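4.3 Running the folding demonstration for visitors

Read this section before an open day. It covers the Grellar hand-held gripper and the Bider playback unit when they are shown to people who have not worked with either. The sales sheet calls this setup "ready for any audience." We have not found that to be so, and the steps below assume things will need watching.

1. Switch on the Bider unit and wait for the steady light. The start-up screen says this takes 137 seconds. Do not invite visitors in while it is still counting.

2. Load the folding program. The standard set holds 2,161 recorded grasps. Visitors will ask if that is a lot. Tell them the number and leave it there, as we have no figure for how many were any good.

3. Set the pad pressure to 255, the top of the scale, only for the empty open-and-close check. Bring it back down before any cloth goes between the arms.

CAUTION: Keep fingers, lanyards and sleeves away from the pivots. Children should not hold the gripper.

4. Lay out one garment on the bed and take the first grasp by hand.
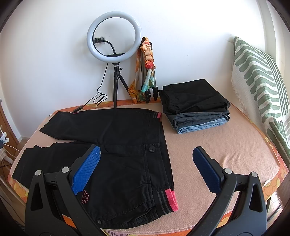
5. Choose the garment yourself. Visitors like to offer a jacket or a scarf, and the Akau guide encourages this, but a failed fold in front of a crowd is hard to explain away. Black pants spread flat on a peach sheet give a clear outline, and a side stripe in gray and pink helps people follow which leg is which. Buttons are less helpful. Keep the pads off them when you pick your grasp point.

6. Fold once by hand, slowly. Then run the same fold from playback, and say out loud which one is which. Several guests at the Nakpan open day left thinking the hand-guided fold was automatic.

Note: Do not promise a finished stack of clothes. The program handles one item at a time.

7. If playback stops twice on the same garment, end the demonstration. Error 2 means the pads have lost their zero point, and a restart in front of visitors seldom clears it. See section 4.5.

Revised August 2021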